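July
Posted by Bench Notes, Talteo lab

Gripper and camera comparison, minutes. Started 2:15 pm, ran long.

Last time's notes approved, no changes. Parketti finger order still open, carry over.

Item 1, fingers. Two sets compared at the sink bench: Bramwell stock fingers and the Nirnia soft tips. Same arm, same controller settings. Stock fingers fine on the plastic cups, poor on anything round. Soft tips better on the toy tomato, but they fold when they touch the sink rim on the way down. Agreed approach height goes up before any more runs with soft tips. Someone asked if we should just move the basket away from the sink edge. No, leave it, the clutter is the point.

Item 2, wrist camera. Clip slips after long sessions, view drifts and teh calibration has to be redone. Wants a screw mount. Fixed camera on the side bracket holds its position but loses the fingertips when the wrist turns. Keep both running for now, compare logs next meeting.

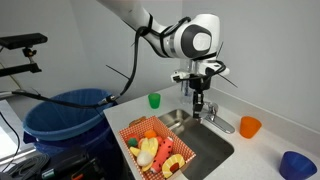 Item 3, cables. Elbow loops ok through normal range. Long cable on the left gets tight when the arm swings right, needs more slack or a second tie point. Not urgent but do it before the long run.

Item 4, controller. Nirnia box dropped connection 2 times in 3000 cycles. Bramwell box none in 3000, but slower to stop on contact. Disagreement on which matters more, no vote. Want the drop logs first, might be only the network switch.

Item 5, objects. Clear glass stays in the set even though depth on it is bad. Pineapple slice stays too.

Actions: raise approach height, screw mount drawing, cable slack, pull drop logs, chase Parketti on the fingers adn ask for a date in writing.

Next meeting same time, same room. Closed 3:40.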